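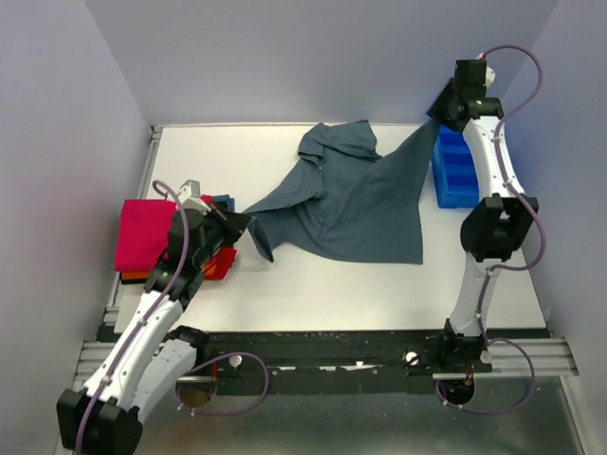

A dark slate-blue garment on a white tabletop, with folded cloths at left and a blue crate at right.

Clothes folding is the household and commercial task of bringing a washed garment or cloth into a compact, flat shape for storage, transport or display. It normally follows drying and, where it is done, ironing. The term covers clothing as well as flat household textiles such as towels, napkins and sheets, although the methods differ. Flat pieces are folded along straight lines parallel to their edges. Shirts and other shaped garments have to be flattened and squared first, because sleeves and collars do not fit into a rectangle without being turned inward.

Preparation

A garment that comes out of a dryer or basket is usually crumpled, often with one sleeve inside out. The first step is to find two points that can be held, such as the shoulders or the two ends of the hem, and to pull the cloth between them until the larger creases drop out. Some people do this in the air with a sharp shake. Others lay the garment on a table and draw it toward themselves, then smooth it with the palm from the center outward.

Knit fabrics such as cotton jersey stretch when pulled and may end up longer on one side. Woven cloth holds its shape better but keeps creases longer. Polo shirts are commonly buttoned at the top before folding so that the collar stands evenly.

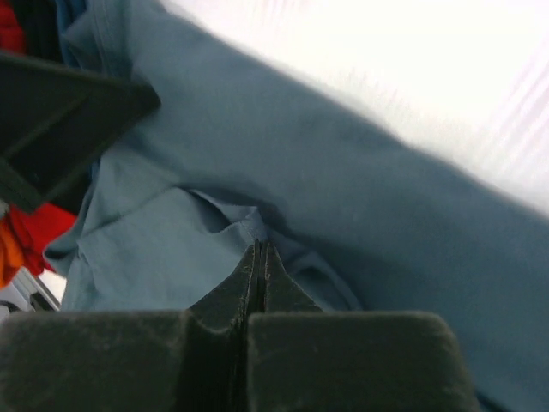 Soft cloth is harder to grip than it looks, as a pinch taken in the middle of a garment often picks up both the front and back layers. Taking hold close to a seam or hem makes it easier to separate them. The thicker edge can be felt between the fingertips, and the layer underneath stays where it is.

Common methods

In the side fold, the shirt is laid face down. Each side is turned toward the center line with its sleeve folded back over it, and the hem is brought up to the collar in one or two folds. This is the usual method in shops, where a board may be placed on the back of the shirt to keep the width the same from one piece to the next.

The half fold is quicker. The shirt is doubled lengthwise with the sleeves together, the sleeves are turned in, and the result is folded across into halves or thirds. It leaves a crease down the front, so it is used mostly for T-shirts and work clothes.

In file folding, the finished piece is reduced further until it can stand on its folded edge in a drawer or crate – a method that lets every item be seen from above. A piece 9 inches wide can be folded into 3 equal parts to give sections 3 inches wide.

Stacking and storage

Folded pieces are generally stacked with the rounded edge facing outward and the loose edges at the back. Large items go at the bottom. Stacks may be sorted by type, by owner or by color, and small cloths are often kept apart from clothing. Plastic crates and open shelves are common in shared laundry rooms, while drawers are more usual in bedrooms. Heavy knitwear is often stored folded, as hanging can pull the shoulders out of shape.

See also: Ironing; Laundry; Linen closet; Clothes hanger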